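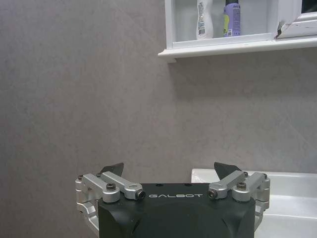

Storkby Household Robotics Club

From the club's shared encyclopedia. Last reviewed 2018-07-05.

The Storkby Household Robotics Club (everyone says "Storkby", even the people who can't spell it) is a student club that teaches robot arms to do small jobs around the house. I've been a member for two years and I wrote most of this entry, so if it sounds like me talking, that's why. Adaeze Etim has fixed my dates and Ekrem Ağca has argued with nearly everything else.

Name and origins

The club started as a lunchtime project run by Marcela Slanina, who taught electronics and wanted something to do with a pile of servo motors. The first robot was called Jelínek and it could push a mug along a bench. It couldn't stop pushing the mug along a bench, so we went through a fair few mugs! The name Storkby came from the street the first workshop was on. We've moved since and kept the name.

Bořivoj Zeman joined in the second term and talked everybody into doing real rooms instead of benches. I still think it's the best decision the club ever made, even if it means we spend our weekends in other people's bathrooms and kitchens.

The washroom task

Our main project at the moment is the washroom task, which we call Cliredard (it was a typo in a file name and it stuck). The job is to pick up a bottle from a shelf near a sink, hold it without squashing it, and put it back where it came from. Sounds easy, doesn't it? A person does it half asleep.

For a robot it's a pain. The white shelf sits high on a grey wall, with a thick ledge sticking out at the bottom, and the arm has to come up from below without bumping it. The sink is down to the right, white and glossy, and shiny things confuse our depth readings something awful. Then there are the bottles. One is white and rounded with a pale blue and white label, the other is lavender-purple plastic with a yellow-green label, and they don't want to be held the same way. Ekrem likes the purple one. I think he's wrong, but he has a whole slide deck about it.

The gripper

The gripper is a two-finger type with GALBOT across the front of its black housing. The finger linkages are silver aluminum — Adaeze insists I write aluminium, but the label on our parts drawer has the short spelling and I'm sticking with it — and each one ends in a thin black fingertip pad, angled a bit inward. New members always want to start with the fingers shut. Please don't. We begin every run with them wide open and below the ledge, then drive up to the shelf slowly.

The view used for training comes from a small camera mounted down near the gripper, so both fingertips are always in sight. You get used to seeing the world from there. Boris Baláž says he now looks at his own shower shelf and plans an approach, and I'm afraid I do it as well.

How a session runs

One member drives, one watches the emergency stop, and the rest of us write notes or eat. A full session is 23 runs. We log a run as clean, bumped or dropped, and bumped includes touching the ledge even a little bit (this was voted on, and it was a long meeting). Drivers swap after 11 runs whether they want to or not. Your hands get tired before you notice, and the logs show it.

After the session somebody copies everything to the club drive and labels it by room and driver. If you skip the labels, Adaeze will find you.

The Adholm meet

Each December we enter the Adholm meet, a friendly competition between student clubs. Teams bring one household task and a judge picks the order of the objects on the day. A perfect score is 2000 points, and no club has got there yet. We lost a heap of points our first year for a bottle put back facing the wall. I didn't even know label direction was scored! It's in the rules, on page 2, and I've read page 2 many times since.

Joining

You don't need to know any programming to join. I didn't, and my first job was taping down cables. Come along to an open session, wear closed shoes, tie your hair back if it's long, and ask for Marcela or Bořivoj at the door. Members who can drive a clean run three times in a row get their name on the roster.

See also: Jelínek (robot); Adholm meet, scoring rules; Cable taping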